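Kirnby Community College
Home Upkeep, Evening Section
Handout 4: Threads, Seals and Why Things Drip

Welcome back, everybody. I know last time ran long and I promised to put the second half in writing so you wouldn't have to scribble while I talked, so here you are. Please read it before we meet in the shop, and bring it with you, because the practice sheet refers to it and I never print enough copies.

We finished up last time on shutoff valves, and Lovely Layug asked a very good question on the way out the door: if the threads on a pipe fit each other so well, why do we need tape on some of them and a rubber washer on others? I gave a hurried answer in the hallway and it deserves a better one.

There are two big families of threads in the average house. The first is the tapered kind. The male end gets slightly wider as you go back from the tip, so the further you screw it in, the tighter the two parts wedge together. The wedge does most of the sealing, and the tape or paste fills the tiny spiral gap that's left over. Your shower arm is very likely one of these.

The second family is the straight, or parallel, kind. The width stays the same all the way along. You can turn it until your wrist aches and it will never wedge, which means the threads themselves don't seal anything. All they do is pull two faces together, and the seal comes from whatever is squeezed between those faces – a flat washer, an O-ring, a soft cone. The garden hose is the one everybody knows. If your hose leaks at the spigot, tape won't help you, and I say this as someone who wasted a good part of one February wrapping it on anyway. Replace the washer.
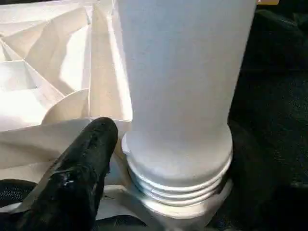 Reading time: 5 minutes

Ridges stacked under a collar are a shape you'll meet all over the house once you start looking, on bottle necks and pipe fittings alike. When you come across one, ask yourself the same two questions each time. Does the width change along the threads? And is there a face or a lip for something to press against? Between them, those answers will tell you most of what you need before you pick up a wrench.

Now, a word on plastic, which gets its own section because it is where most of you will have your first accident. Plastic threads are more forgiving going in and much less forgiving once they're in. Metal will complain before it gives way. Plastic goes along happily and then cracks, sometimes days later, usually when you're out. Start every plastic joint by hand. Turn it backward first until you feel a small drop, then go forward. That little drop is the two thread starts finding each other, and it will save you from cross-threading more often than any tool I own.

For the shop session we'll use the Drorow practice board. Work in pairs. Each pair makes up one tapered joint and one straight joint, and then we put water through both. Leave your joints alone for the whole test, please, even if you see a bead forming. I'd like us to look at the leaks together and talk about them.

Terms to know for next time: taper, parallel, pitch, cross-thread, gasket, O-ring. Pitch is the distance from one thread crest to the next, and we'll measure it with the gauges from the Hinrichs cabinet. Please put them back in order!

Reading is the chapter on supply lines, starting at page 290. Skip the part on soldering unless you're curious.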